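Visual Display 1: Small Objects on Dark Grounds
Course handout, Week 3
Tristcombe College, Tillville campus
Prepared by Naomi Makokha, January 2021

Bring this handout to the studio session along with your sketchbook and a soft pencil. The reading is Chege, chapter 8, which is on short loan at the library desk.

1. The ground

Last week we worked on white paper. This week everything goes on black. A dark ground takes away most of the cast shadow, so an object loses some of its weight and its outline does more of the work. Pale and translucent things gain the most. Mid-grey and brown things tend to sink.

Matte surfaces are easier to manage than shiny ones. If you are using cloth as a backdrop, let it hang in soft folds or iron it properly. Half-creased cloth looks like a mistake.

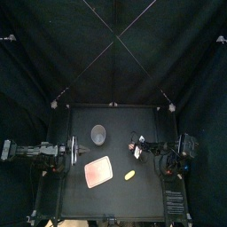

Fig. 1. Cup, tray and small yellow object on a matte black tabletop, with black curtains on three sides.

Look at how the three colours behave. The pink of the tray is very pale, and on a white ground you would need a hard shadow to find its edges. The cup is translucent, so the colour behind it matters as much as the cup does. The yellow object is small but it is a strong hue, and a strong hue can balance something much larger.

Exercise A. Choose three objects of your own: one translucent, one pale, one small and bright. Make 8 thumbnail sketches, changing only the spacing. Label the two you think are strongest and write a sentence on each.

2. Stripes and rounded forms

Pattern tells the eye about shape. A straight stripe on a flat card stays straight. Put the same stripe on a rounded form and it bends towards the sides, and we read the bend as volume even when the shading is slight.

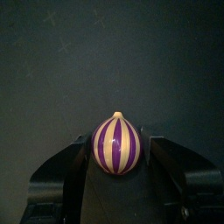 Fig. 2. Bulb with vertical purple and cream stripes, tapering to a cream nub.

The centre stripe runs straight down the front and the ones beside it curve around the edges. Note also the small white highlight on the centre stripe. On a glossy finish one highlight is usually enough. Leave the paper bare for it if you are working in watercolour.

Exercise B. Draw a striped rounded object twice, first with the stripes only and no shading, then with shading only and no stripes. Pin both up for discussion.

Materials: black card is in the plan drawers, Stimico pads are at the campus shop. Exercises A and B are due at the start of the Week 4 session. Keep all sketches for the June folio.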